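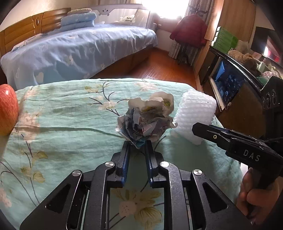
Why Fruit Wears a Net

Packaging is any material placed around a product to protect it, hold it together or carry information. An apple sold on its own may arrive with two kinds of packaging: a paper wrap and a foam net. Each one does a different job.

What is a bruise?

An apple is made of many tiny cells filled with liquid. When the apple hits something hard, some of the cells under the skin break. The liquid mixes with oxygen from the air, and the flesh turns brown. This is a bruise. The skin may look normal on the outside.

How the foam net works

A foam net is a tube of soft plastic mesh. The plastic is full of small pockets of gas. When two apples press together, the pockets squash and the foam gets thinner. Squashing the foam uses up some of the energy of the bump, so less of it reaches the fruit.

The holes in the mesh have two uses. They let the tube stretch over fruit of different sizes, and they let air move across the skin. Fruit gives off water vapor, and trapped vapor can help mold grow.

Pull a net off an apple and stand it on a table. It keeps much of its tube shape. A material that returns to its shape after being pushed or stretched is called elastic.

How the paper works

Flat paper is thin and gives little padding. Crumpled paper is different. The folds form ridges, and air fills the spaces between them. A ball of crumpled paper takes up far more room than the same sheet folded flat, yet it weighs the same.

Paper does not spring back well. Once it is creased, the fibers along the crease are bent and some are broken. You can smooth the sheet out, but the lines remain. Printed pictures on the paper show this clearly: a cartoon on a crumpled sheet is broken into pieces by the folds.

Test it

You need one sheet of scrap paper, one foam net and a heavy book.

1. Crumple the paper into a ball.
2. Put the book on the ball for 6 minutes. Remove it and look at the shape.
3. Do the same with the foam net.
4. Write down which one returned closer to its first shape.

Sorting afterward

Clean, dry paper can go in paper recycling in many towns. Foam nets often cannot, so check the local rules. A clean net can be used again to pad a glass ornament or a small jar.

Text: Nilmini Mondal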